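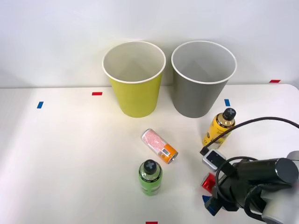
Tips for teaching a tabletop arm by hand (or by remote)

I've been putting this page together in bits since April, mostly from notes stuck to the side of my toolbox, so forgive the order. It's for people who have a small arm on a bench or a kitchen table and want to show it a job themselves, either by grabbing it and moving it through the motions or by driving it with a controller. If you're after the coding side, my other page on setting up Fornis covers that. This one is all about the table, the stuff on the table, and your own two hands.

Tape first, everything else later

Colored tape is the best thing I ever bought for this hobby. Put little strips down where things start and where they're supposed to end up, and use two colors so you can tell one kind of mark from another without thinking. I like red and blue on a white top because you can spot them from across the room. Keep the strips short! A long strip gets caught by the bottom of a cup sooner or later, and then it lifts at the end and you've got a sticky little flag waving around in all your recordings.

Press the ends down with the back of a spoon. When you pull tape up, go slowly and fold it back over itself, and if it leaves gum behind, a drop of cooking oil on a paper towel takes it right off. Wipe the oil up with dish soap afterward or your bottles will skate.

One more thing on tape: mark the edge of the area you want to work in as well as the spots inside it. I drove my arm right past its comfortable reach for a whole evening before I thought of that.

Pick easy groceries, then mean ones

Start with things that stand up by themselves and don't mind being squeezed. A full plastic drink bottle is lovely to learn on. It's heavy at the bottom, it has a cap to aim for, and if you bump it, it usually just scoots. Do tighten the cap yourself before every session (ask my rug).

Paper cups are harder than they look. They weigh nothing, so a tiny nudge sends them off, and the gripper will crush one before you've noticed you're still holding the trigger. Three fixes that have worked for me:

Drop a few coins or a spoonful of dry rice in the bottom.
Grab just below the rim, where the roll makes it stiffer.
Use a fresh cup as soon as one gets a crease, and keep the creased ones for screws.

Slim cans come next. Standing up they're fine, a bit tippy. Lying down they roll, and a rolling can is where most people (me!) start saying bad words. Turn the can so the gripper closes across the narrow way, come down slowly, and let both fingers arrive together. If one finger touches first the can wanders off. I practice with the can at a slant too, because in real life nothing lies nice and square to the table.

Leave room between things. When two cups sit close together, check that one finger will fit down the gap before you start recording. Open the gripper all the way at that spot, look, then back off and begin.

Moving it by hand

If your arm lets you push it around, hold it as close to the wrist as you can and keep your sleeve out of the way of the camera. Mine has the "soft" mode that Prasgate put in their last update, and it's much nicer with two hands, one steering and one carrying the weight. Don't hurry. Your hand wants to do the whole thing in one swoop, like you would with your own fingers, and the arm copies the swoop and smacks into the table. I count under my breath: over, down, close, up.

Try to stop for a beat right before you close the gripper and again right after. Those little pauses help so much when you play it back, and they give you a chance to see that you're lined up.

Driving it by remote

I switched to a Chiriac hand controller last winter and went through a very clumsy month. What helped most was standing where the arm "stands." If you sit across from it, left is right and right is left and your brain turns to oatmeal. Pull your chair around to the arm's side of the table, even if you have to move a lamp to do it.

Turn the speed down further than feels reasonable. Rest your elbows on something. And if your arm carries a camera on the wrist, spend a while driving from that picture alone, with your eyes off the table. If you can't tell from that view where the bottle is, the arm is going to have trouble too, and you may want to tilt the camera a little before you go on.

Cables, ugh

Give the wrist cable a good loose loop so it can turn both ways without tugging. Before you record anything, take the arm out to its farthest corner and twist it as far as it goes, and watch the cable the whole time. If it pulls tight, give it more slack. If it drags over the table and brushes the tops of your bottles, gather some of the slack with a soft hook-and-loop tie (skip the hard zip ties, they bite into the jacket). I check mine every time I sit down, the same way I check the stove before bed.

How many times do I have to show it?

More than you'd like. For one bottle into one spot I do 24 good runs before I even try letting the arm go alone, and for anything with cups and a can mixed together I do more than 90. I spread those over several evenings. After an hour or so I get sloppy and start teaching it my bad habits, and it learns those beautifully.

Shift things a bit between runs. Turn the bottle so the label faces another way, swap which cup is on the left, lay the can down instead of standing it up. Change one thing at a time at first, though, or you won't know which change tripped it up.

Throw out bad runs right away. I used to keep them "just in case" and ended up with a folder of 3263 clips on my Zirmont drive that took me most of a vacation to sort. Now I say good or bad out loud the second I finish and delete the bad ones before I reset the table. A run where you fumbled and then recovered is worth keeping if the recovery was clean — I put those in their own folder.

Odds and ends

Close the blinds. Sun creeping over a white tabletop changes everything the camera sees between lunch and four o'clock.

Wipe the gripper pads with a damp cloth every 4 sessions or so. Sugary drinks leave a film even on closed bottles.

Keep the stop button on the side of your free hand, and practice hitting it without looking.

Take a quick phone snapshot of the table before you quit for the night. Getting everything back where it was is so much faster with a picture to go by, tape or no tape.

And eat something first. I am a terrible teacher when I'm hungry, and the arm picks up on it.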